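What changed at our office when the handheld grippers came in

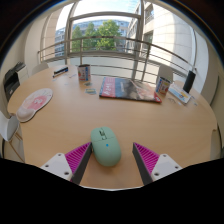
Mouse between the pads, on the round table by the window.

I have worked at Gistero for long enough to have had three job titles and one desk. The work used to be returns. Customers sent back small electronics and desk accessories, we opened the parcels, checked each item, graded it and put it in the right bin. There were six of us on a normal shift. Then in August the company signed on with Cuvomero to automate part of the sorting, and my job moved upstairs.

People keep asking me what I do now, including my mother, so I am writing it down once.

I pick things up with a two-fingered gripper that I hold in my hand, and I put them down again. The gripper has a camera on it. Every pick is a recording, and the recordings go to Cuvomero, where they are used to train the arm that is going into the returns room. A mouse, a can, a card, a booklet. I pick it up, move it, let go, and start over. The target is 1000 good recordings per item type, split between those of us on the project.

A mouse is harder than it sounds. It's smooth and oval and it wants to turn as the pads close on it. If you come in at an angle, one pad touches first and pushes the mouse away before the other gets there. The ribbed pads help. What helps more is slowing down for the last inch, and I was bad at that for the first week. In the returns room everything rewarded speed. Here a fast pick that slips gets thrown out, and you've wasted the time anyway.

My worst day was 43 accepted recordings. My best so far is 409, and my wrist let me know about it that night. After that Rekha Agarwal, who runs the project on our side, put in a rule that we switch hands or switch tasks every hour. I grumbled and then found I was less tired going home. Left-handed picks turned out to be wanted too, so those count the same.

The table has a lot on it on purpose. The arm will have to find an item with other items near it, so we work with a mouse pad, a magazine, cans and whatever else is on the list for the session. Between rounds we move things. I was told early on that I was too neat. I was lining everything up square, as you do after years of packing shelves, and the data team at Cuvomero asked for less of that.

Now the part people want to know, which is whether anyone lost their job.

So far, no. Of the six on my old shift, three of us are recording, two are still in returns, and one took a position at Skaltell that she had been looking at before any of this started. The company has said there will be no layoffs tied to the arm in its first year. I believe them about the first year. They haven't said anything about the second, and when Hanan Yammine asked about it at the staff meeting she was told it was too early to say. I thought that was a fair question and a thin answer.

Pay stayed the same for those of us who moved. I think it should have gone up. We are being asked for the thing we know, meaning how to handle a lot of different objects without dropping them, and once it's recorded the company has it for good. Hanan has written this up as a request and several of us have signed it. I'll post what comes back.

Some things are better. I sit when I want to. There's daylight up here, and trees past the balcony railing, and the returns room has no windows at all. Nobody stands over me with a scanner count. My knees are happy.

Some things I miss. Returns was loud and we talked the whole shift. Recording is quiet work, mostly because you lose your place if you chat in the middle of a pick. Hanan and I take lunch together at Ríos across the street now — the soup is fine, the bread is better — and that makes up for part of it.

I also miss making decisions. Grading a return meant looking at a thing and judging it. Was it used, was it broken, could it be sold again? Picking up the same mouse for most of a morning doesn't ask me anything like that. Rekha says the grading will stay with people even after the arm is running, with the arm doing the moving and one of us doing the looking. If that happens I'd put my name down for it.

The arm gets its first trial downstairs next month, on small items only. Two of us from recording will be there to watch and to stop it if needed. I'm on the early slot, 7:30, so I'll be setting an alarm again.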